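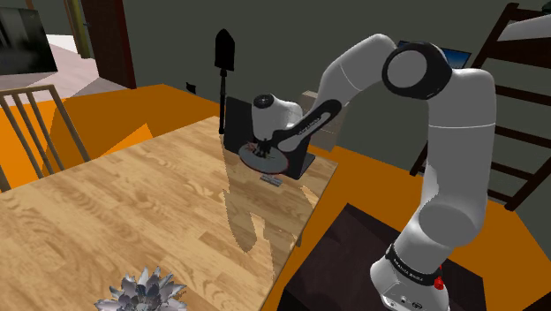
Skaltero is our club's simulated pick-and-place set, 105 episodes made for the Haline student challenge. Treat the success numbers with suspicion. The arm reaches for a flat gray disc leaning on a black panel, and a policy that has memorized that lean can score well without learning much about grasping. The orange floor doesn't help either: it's an easy cue for any vision model to latch onto.

## Known problems

- Only 2 room layouts
- 13 episodes have a broken `success` flag, left in for now
- Contact friction was tuned by hand, so I wouldn't trust transfer to a real arm

Please don't quote a score without the held-out layout.

Last edited 2022-06-15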